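Unit 7: Budgeting a Two-Arm Bench Cell
Course notes, M. Oei

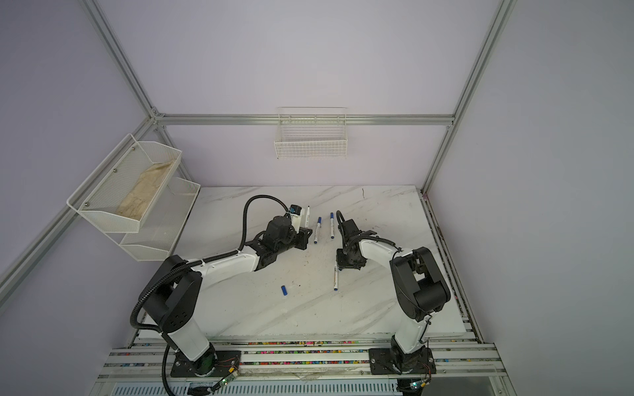
The purchase price of the arms is the figure students remember and the one least useful for planning. A quote for two arms normally leaves out the bench, the rail, the enclosure and the cabling. List these as separate lines, each with its own lead time.

Direct costs: arms, grippers, mounting plates, cameras, controller boards, power supplies.
Site costs: table, aluminum extrusion, wall panels, shelving, electrical work.
Running costs: gripper jaws, cables, test objects (markers, caps, bags), cleaning.

Cables that move with the arm wear out. Budget one spare set per arm in year one -- two if the cell runs a second shift.

Worked case. The Urville lab got quotes from Onum and Zudholm. Onum was lower on hardware but had a lead time of 20 weeks. Zudholm quoted 7 weeks, with mounting plates included. Compare the two on the date of first use, with staff time charged for the wait.

Hold back a reserve for changes to the table layout. P. Odera's budget sheet has a line for it.

Reading for next week: Majimbun purchasing guide, page 49 onward.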